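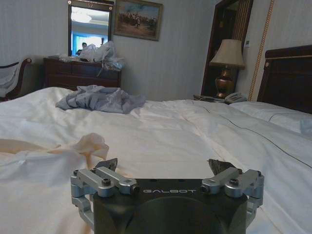
Do You Really Need a $30-a-Month Mattress Plan?

9/12/25

My mattress is 15 years old and I sleep fine on it. I say this up front so you know where I stand on Disell, the company that now wants to rent me a bed for $30 a month.

A neighbor signed up in June and passed me the brochure. The pitch is that a mattress "expires" and that you should be swapping yours every 2 years. Says who? There's a footnote. The footnote goes to a sleep survey, and the survey was paid for by Disell. I read the thing twice looking for how they measured a worn-out mattress. They asked people if they'd like a new one. Well, sure. I'd like a new truck too.

Then there's the math. Thirty bucks a month is $360 a year, and you own nothing at the end of it. I paid less than two years' worth of that for mine, at Pritchard, the furniture place out by the highway that closed a while back. They threw in the frame.

The salesman on the phone told me the price could drop to $25 if I added the pillow plan. So it costs less if I take more stuff. I asked him to explain that and he put me on hold.

I'm not saying an old mattress can't be bad. If you wake up sore every day and feel fine after a night at a motel, go buy one. Lie on it in the store for a good long while with your shoes off, and ignore the guy hovering. Flip it or turn it if it's the kind you can. Wash the cover.

The neighbor says she sleeps better now. She also quit drinking coffee after supper that same month, so I don't know what to do with that.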